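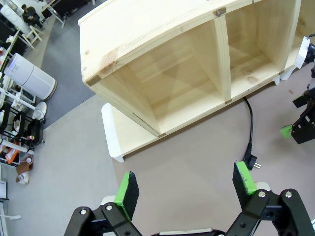
Plug day

Sep 12, 2018
Filed under: Work Diary, Robots
2 min read

So I spent the whole morning driving two grippers toward a plug! Elsie Kershaw had the first turn on the remote controls and made it look like buttering toast, and then I sat down and forgot which way was left. The job is to teach Holroyd (our name for the pair of arms) to pick up the black cable by the pine shelf, and the only way it learns is if one of us does it by hand, over and over, nice and smooth. No jerking, no stopping to think. I stop to think a lot.

I did 14 runs before lunch and threw out three of them, all my fault, all the same dumb mistake of closing the fingers too early. The prongs are what get me. From the wrist view the green pads look miles apart and then suddenly they're right there.

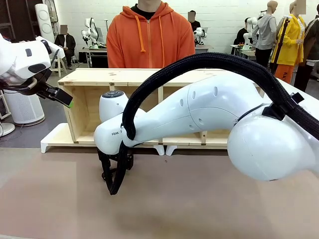 Right arm over the table, pine shelves behind.

After lunch it went better (coffee, and Elsie told me to relax my elbows, which helped way more than it should have). We want 1,000 good runs by February. I did the math on a napkin and then put the napkin in my pocket. My shoulders are killing me and I keep pinching my fingers together when I reach for stuff, like the fridge door just now. Back on the plug tomorrow, then the shelf.

Get new entries by email. Unsubscribe any time.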